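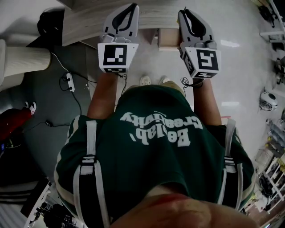 2018年5月
染色ノート　藍の還元槽、Piltdale槽のつづき

朝いちで蓋あけ。泡（藍の華）は出てるけど色が薄い。紫っぽさが足りない。表面の膜は銅色、これはまあ良し。液の色は黄緑というより茶色寄り。還元が進みすぎか、単に藍が切れてきたのか判断つかず。

pH 10。先週は測り忘れ。試験紙の古いほうで測ったので信用しないこと。新しい箱は流しの上の棚、右奥。

液温43。高い。夜のうちに保温の目盛りを誰か触った？触った人は書いといてください。下げた。昼にもう一回見る。

試し染め、綿ブロード（精練済み）の端切れ。
・1回目　浸け短め、空気酸化。緑から青への変わりが遅い。水洗いでかなり落ちる
・2回目　同じ布を重ね。少しまし。ムラ、折り目のところ
・3回目　別布。しぼってから広げるのを急いだら端に筋。これは私の手が悪い

3回目のあと乾かすと思ったより青い。濡れ色で判断するなと去年も書いたのに、また同じことをやっている。

麻のほうはDotoraの糸。かせのまま浸けたら内側に液が入ってない。結びがきつい。ひもを緩くして8の字に結び直すこと。綿と同じつもりで扱うとだめ。湯通しも足りなかったと思う、水に沈めた時点で浮いてきたので。

Shona Nivenさんからメールの返事。向こうの槽はふすまを足すのをやめて、果糖だけにしたとのこと。においはだいぶ減るらしい。ただ立ち上がりが遅く、寒い時期は特に困ると。12月に仕込んだ分は結局使えず捨てたそうな。うちも冬はやらないほうがいいかも。果糖方式は小さいバケツで別に試す。本槽には入れない。入れないでください。

追記、果糖の量はメールの2通目に書いてある。印刷して青いファイルに綴じた。

Clurkikの藍（粉）残り92グラム。次の仕込みには足りない。注文はまだ。前回の袋と今回の袋で粉の細かさが違う気がするので、届いたら練り比べする。練るときはぬるま湯で少しずつ、だまは乳鉢の縁で押しつぶす。いっぺんに湯を入れた前回は底に粒が残って、布に点々がついた。あの布は雑巾にした。

昼。液温さがった。攪拌、静かに底から、泡を立てないように。しばらく置いてから見たら黄緑がもどってきた。やはり温度だったのか。石灰は足さずに様子を見る。足したくなるけど我慢。

MacRitchieの型紙の件。のり置きした布が乾ききってなくて、浸けたら柄の角が溶けた。細い線のところが全部だめ。太い丸のところは残った。のりの配合（もち粉と糠）は前と同じなので、乾燥時間の問題だとおもう。雨の日のあとは一晩では足りない。次は二晩。裏から指で触って冷たかったらまだ。
おがくずをふるのを忘れてたのも原因かも。両方いっぺんに変えると何が効いたかわからなくなるので、まず乾燥だけ変える。

のりの残りは冷蔵庫の下の段。食べ物の段に置かないでと言われたので移した。ラベルも貼りなおし。前の字は水でにじんで読めなっかた。

夕方もう一枚。綿、短く浸けて3回重ね、間の酸化を長めにした。ムラほぼなし。洗いの水もすぐ澄んだ。端に穴をあけて見本帳に入れる。台紙に回数と浸け時間を鉛筆で。ボールペンは湿気で流れるのでやめる。

酢の中和は省略した。絹のときはやる。綿で差が出るかどうか、半分に切って比べたいけどもう端切れがない。古いシーツを裂けばいいか。裂いたら先に煮洗い、のりが残ってると弾くから。

手袋の右だけ穴。親指が青い。左ばかり余っていく。裏返して使えるか試したが指が入りにくい。買う。

片付けのとき、排水のバケツに沈殿がたまってた。上澄みだけ中和してから捨てて、底のは新聞に吸わせて乾かす。流しに直接はやめてください、前に詰まったとき半日つぶれた。

あしたやること
・朝イチで液温とpH、試験紙は新しい箱のほう
・麻かせ結び直し、湯通し長め
・果糖バケツ仕込み（小）、蓋に「試験」と書く
・粉の注文、手袋も一緒に
・型紙の布は触らない。まだ乾かし中、窓側の竿
・保温の目盛りにテープ貼る

あと物干しの竿、奥のほうが下がってきてる。濡れた布を何枚もかけると床につく。ひもでつり直すか、かける場所を分ける。とりあえず麻は手前に。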